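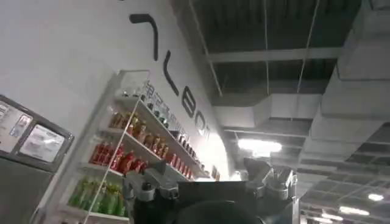
Issue 59

Laundry day, with drinks

So I finally did it, I took the big winter blankets out to be washed! They had been sitting in a bag by my front door since September and I was getting tired of stepping over them. My own washer can handle one sheet set and maybe a towel if I ask it nicely, and nothing I own could ever dry a quilt. Fadime Sarıgül from the second floor kept telling me to try the self-service laundry at Ruvidari, the one past the stationery shop, and I kept saying next week, next week.

What I didn't expect was the drinks. There's a white shelf of them up against the wall, under great big black letters, and the bottles are lined up by color, amber and orange, then bright red, then green. I stood there far longer than a grown woman should need to pick something to drink (I went for one of the golden ones, it tasted like a peach tea that had been told about peaches). If you have kids with you, please be warned, the red row is right where they'll spot it.

Now, the blankets. I brought two, plus the gray throw that the cat has claimed, and I had the sense to shake that one out on the balcony first. Do the same if you have anything furry at home. I also went through the pockets of a robe I'd tossed in at the last minute and found 70 cents and a cough drop, so that was a good start.

The quilt I dried by itself. I used to stuff everything in together and then wonder why the middle came out damp while the edges were toasty! A quilt needs space to tumble around. I stop it halfway, pull the whole thing out, flip it, give it a good shake and put it back in with the other side facing out. You feel a bit silly wrestling a quilt in public but you get over it.
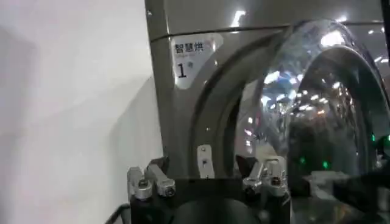
Can I dry a down comforter the same way as a regular quilt?
Use low heat for down, and check the care label before you start. Throw in a couple of clean tennis balls to break up the clumps, and keep going until there are no cold, heavy spots when you squeeze it.

I went at eight in the morning, which I'd recommend if you like to fold in peace. And do fold there! I always used to shove everything hot into the bag and carry it home, and then I'd have creases until spring. Fadime showed me her trick with the fitted sheet (corners tucked into corners, then thirds) and I've done it four times now and gotten it right once.

The one thing I forgot was something to carry it all home in. Bring two bags if you have them, because a clean fluffy blanket takes up so much more room than a flat dirty one. I walked back past the Güneş bakery hugging a quilt like a big warm dog, and had to put it down on their bench to buy a roll.

Next up are the curtains, which I've been putting off even longer than the blankets. If any of you have washed lined curtains and lived to tell about it, write in and let me know what setting you used!
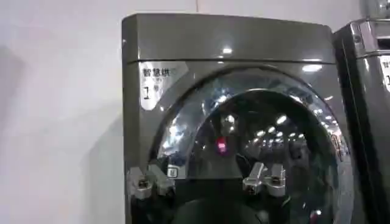
Number 1, with the "smart drying" label by the door.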